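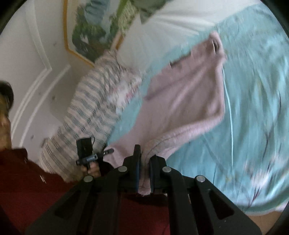

Third-party screening workbook – entry for May, morning

Carried on from the last entry. The agent file for Besirden is still open. Contract value is unchanged, commission rate is unchanged, and the beneficial ownership form has come back with section 4 blank for the second time. Haf to send it back with the section flagged. No payments to be released in the meantime, including the retainer.

Re-ran the name-matching test on the intermediary list. 739 records in, exact match switched off, threshold set at the value Natanael used in the winter run. Result was 138 alerts. Previous run on the same list gave 50. The list has not changed, so the difference is in the settings or in the reference data.

Checked so far:
– Transliteration table. Same version in both runs.
– Date of birth weighting. Was on in winter, off now. Turned it back on and the alerts dropped, though not all the way to the old figure.
– Honorifics. "Eng." and "Dr" are being read as part of the given name on records loaded from the Stotden office. Stripping them at import should fix it. Everaldo has the script.

Have not cleared any of the alerts on the assumption that they are false. Each one gets a disposition note, even if it is one line. Kobina's point from the last review stands: a closed alert with no reasoning on it is worth very little to an auditor.

Gifts and hospitality register

Nia pulled the entries for the Clemisero tender period. Two dinners were logged after the event and one has no attendee list. The policy asks for pre-approval where the guest is a public official, and the form does not ask whether the guest is one. Proposed wording for a new field: "Is any recipient employed by, or acting for, a government body, state-owned enterprise or public hospital?" Yes/No/Unsure, with Unsure routed to us.

Kaczorowski

Customs broker, reimbursed expenses only. More than 30 invoices carry the line "local handling" with no receipt behind it. Amounts are small and fairly regular. Could be facilitation payments, could be a badly labelled port fee. Asked for the underlying receipts and the port's published tariff. If the tariff matches, relabel the ledger code and close. If not, it goes to Kobina before anyone phones the broker.

To do
– Rerun with honorifics stripped, same threshold, keep both outputs
– Draft field wording to Nia for comment
– Chase section 4 (Haf)
– Ask Natanael whether the winter settings were saved anywhere other than his own notes

2 comments
Share this entry

This site uses cookies to keep you signed in. Accept | Manage settings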